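This site uses cookies to remember your settings. Accept | Manage preferences

Filed under: Resident News, Housing Services

Summer linen exchange: changes at Trarnovton and Brelow

2026-06-29

The Housing Services Office has revised the linen exchange for the summer term. The new arrangements apply to all residents of Trarnovton House and Brelow Court, including those on short stays.

Each resident may exchange 2 sheets and 2 pillowcases per visit. Items should be brought to the exchange counter on the ground floor of Trarnovton House, stripped of pins and clips and folded once. Duvets and mattress covers are not handled at the counter — please submit a request through the resident portal and a collection will be arranged.

During the spring term the counter processed 884 items. Of these, 56 were returned to residents as privately owned. Residents who use their own bedding are asked to mark it with a room number in laundry pen, near the hem. Unmarked items will be held until the end of August and then passed to the textile recycling bank.

Laundering remains under contract to Pacheco Linen Services. House linen is washed at high temperature, and the contractor cannot separate colored or patterned fabrics from white loads. The self-service machines in the basement of Brelow Court are better suited to these, and tokens may be bought at reception.

Residents on the upper floors have reported warm rooms in the afternoon. Lighter cotton blankets are available on request while stocks last. Windows may be left open during the day, but must be closed when a room is vacated.

Questions about charges for lost linen should be sent to the Barnov Street office in writing.
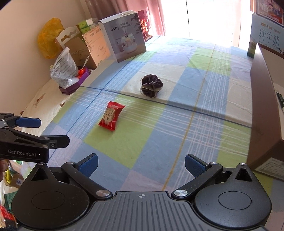

Checked bedding in summer light.

Comments (3)

brelow_3rdfloor: Can we collect for a roommate if they are at work?

Housing Services Office: Yes, with a signed note and the room number.

M.T.: The token machine was out of order again this morning. Please check it.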